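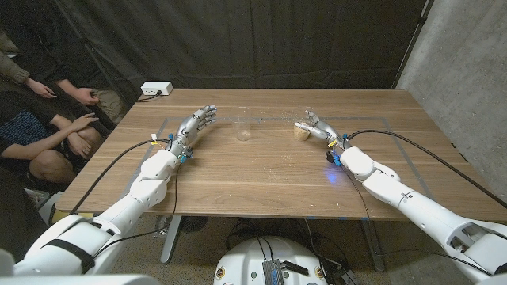 # 卓上のくず

**卓上のくず**(たくじょうのくず)とは、食事や手作業のあとに机の天板に残る細かな粒や破片の総称である。パンくず、菓子の粉、消しゴムのかす、栓や包装から落ちた小片などを含む。家事の手引きでは独立した項目として扱われることが多いが、どこまでを「くず」と呼ぶかについて定まった基準はなく、ほこりや砂との境界も書き手によって異なる。

## 性質

くずは粒が小さく軽いため、天板の上で一か所にまとまらず、帯状や斑状に散らばりやすい。明るい茶色の木の机に淡い色の粒が落ちている場合、遠目には木目と見分けにくく、横から光を当てるか、手のひらでなでるまで気づかれないことがある。濃い色の天板ではこの逆になる。

見た目だけで材質を言い当てるのは難しい。淡い色の小さな粒は、パンであっても、木であっても、コルクであってもほぼ同じに見える。コルク状の円筒形のものがそばに横倒しになっていれば、くずの出どころをそこに求めたくなるが、隣にあるというだけでは根拠にならない。家事関連の記事にはこの種の推定を事実のように書いたものが目立つ。

## 片付けの方法

### 集めて捨てる

もっとも一般的なのは、くずを机の手前の縁に寄せ、受け皿や手のひらに落とす方法である。小型のほうき、乾いた布、厚紙の端などが使われる。濡れた布を最初から使うと粒が布目に入り、別の場所に移るだけになるという指摘があるが、天板の仕上げや粒の大きさによって結果は変わり、一律に誤りとするのは言い過ぎであろう。

### つまんで取る

大きめの破片は指でつまむ。まず大きなものを除き、残りを掃くという順序が広く勧められている。もっとも、破片が二、三個しかない机でこの順序を守る意味は薄い。

### 容器の扱い

机の上に空のコップがある場合、先に下げるか、その場に置いたまま周囲を掃くかで意見が分かれる。透明なプラスチックのコップは軽く、布や袖が触れただけで倒れることがあるため、先に下げるとする手引きが多い。一方、コップを仮のくず入れとして使う人もいる。衛生上は勧めにくいが、使い捨てのものであれば実害は小さいと考えられる。

## 区画をテープで示す方法

天板にテープを四角く貼り、作業する範囲を区切ることがある。青みがかった灰色など、天板と色の違うテープを使えば境界は見やすい。片付けの範囲が明確になるという利点が語られるものの、くずは線を越えて散るうえ、テープの縁そのものに細かな粒がたまりやすい。剥がした跡の粘着剤が新しい汚れを呼ぶこともあり、清掃の面から見た効果は疑わしい。

## 効果をめぐる主張

家庭用品を扱うFloseoは、2018年12月10日付の小冊子で、専用の卓上ブラシを使えば拭き掃除が不要になるとした。小冊子は293件の回答を根拠に挙げているが、回答者の集め方も、比較に用いた道具も記していない。布で拭いた場合との差は示されておらず、この主張は宣伝の域を出ないとみるべきである。

同じころに出たJatholmの手引きは、机一台の片付けに要する時間を約13分としている。天板の広さも汚れの程度も書かれていないため、目安としての価値は乏しい。通常の食後であれば、これほどかかるとは考えにくい。

## 道具

- **卓上ブラシ**:毛が柔らかいほど細かな粒を拾うとされるが、静電気で粒が毛に残る欠点がある。
- **ちりとり**:縁の薄いものが使いやすい。厚紙で代用できる。
- **布**:乾いたものと湿らせたものを使い分ける。
- **小型掃除機**:Usterの名で売られる機種などがある。軽い紙片やコップまで動かすことがあり、机の上では必ずしも手早くない。

## 関連項目

- 台拭き
- パンくず
- 天板
- 養生テープ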